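Pendmont Bench Kit
By Bernd Bauerfeind
Monday
Print this article | E-mail this article

The Pendmont Bench Kit is a two-armed robot workstation sold by Ustbridge, a supplier of training equipment in Sauerland. It is aimed at shops and schools that want to practice sorting soft, tangled parts. Buyers get both arms, a base rail, wrist cameras and a set of task sheets. The arms come with black two-fingered grippers. The most used sheet deals with sorting cables into colored open bins.
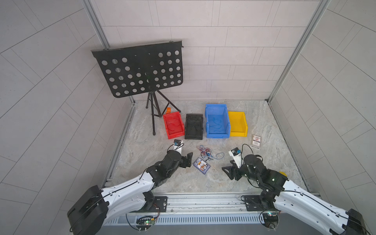 Hauke Hinrichs wrote to the editors that the cable sheet was the one his shop went back to most, and that the setup guide, at 46 pages, "could lose half its length and be better for it." He also asked for spare finger plates in the base package. They are sold separately.

The kit is offered in two versions. The basic one has 11 task sheets and the full one has 17. Both use the same arms and software. Ustbridge also rents the full version by the month, with setup included.

Each wrist camera gives a close view of the bins past the gripper fingers. Thin cords are a hard case for this kind of gripper, as loops can catch on a rim or slide between the fingers.

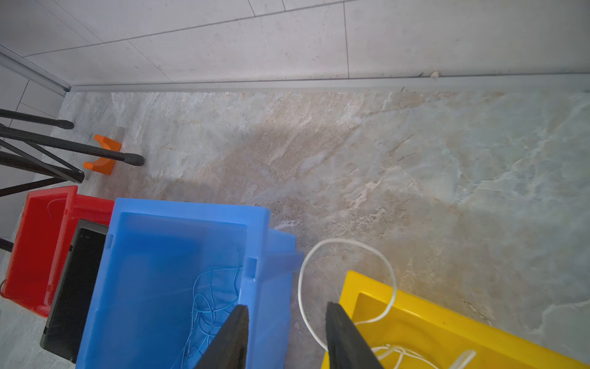 Page last changed: May, 17:46

An earlier model, the Stovitwood, had one arm and no wrist camera. Ustbridge built 89 of them before sales ended. Parts for it are still stocked, but its task sheets do not run on the newer kit.

Print | E-mail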